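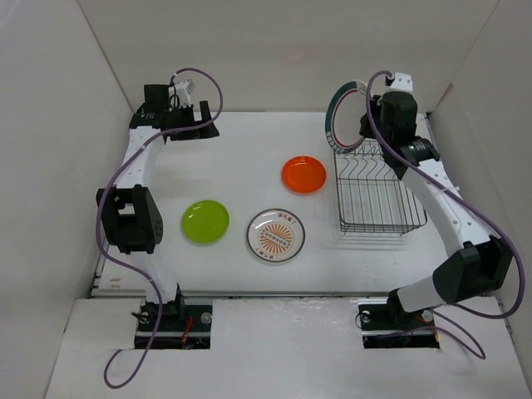

[manip-learn] Re: dish rack task, wrist view vs. fixed view

Print this message | E-mail this message

5 March 2024

Quick reply between runs, sorry for the fragments. Quoting the bit I'm answering:

> Read the Ultska notes from January. You say the policy with the
> wrist camera "sees" the slot better, but the notes only give
> results for the fixed camera. Did you retrain or just swap the
> input? Also how many demos, and were all the plates the same?
> We're stuck at Smits on exactly this. Ours gets the plate over
> the rack and then dithers.

Retrained. Swapping the input on the old weights did nothing useful, arm just wandered. So two separate policies, same demos, same training length, only the camera input changes. 200 demos, all teleoperated on the two-arm table. Plates not the same, no. The patterned ones are in there on purpose, plus the plain green and the orange-red. Teal rim with the red ring is the one I use for debugging becuase the ring gives you the tilt at a glance.

About the dithering. We had it too. My guess is the fixed view can't tell edge-on from nearly edge-on once the arm is leaning over the rack. Upper part of the rack gets hidden by the arm at just the wrong moment. From the wrist you get the rim, both fingertips and the zigzag dividers together:

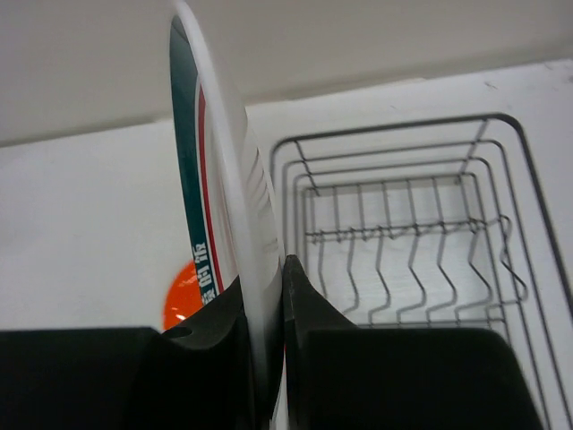 WHAT CHANGED IN THE SETUP

- Olik (our training code) now drops the fixed view at random during training, so the policy has to lean on the wrist. Biggest single gain.
- Action chunks cut to 14 steps. Longer ones commit to a slot too early, then no correction.
- Grasp stays on the side of the plate. Tried from the top, too much swing.
- Drurko, the sim version, is no help for the last bit. Wire contact is wrong in it. Fine for the reach.

WHAT I DON'T KNOW YET

Whether it holds for a different rack. Only have the one. Also glossy plates, the highlights move around in the wrist view and I think that is hurting us, haven't run it properly. And the left arm does nothing in this version, it's there for the handover task. We just feed its joint angles in with everything else, might be a mistake.

Checkpoint to try is 3344, not the last one, the later ones overfit. Config is in the usual folder. If you run it at Smits please send back the failures aswell as the successes, failures are more use to me right now.

More when the next batch is done.

Comments (3)

gripper_dad: Did you try dropping the wrist view too, or only the fixed one? We got decent results dropping either.

tealrim: Only the fixed one so far. On the list.

wirebender: 14 steps at what control rate? Means nothing without that.

Contact the list owner | Copyright Ultska mailing lists | Back to top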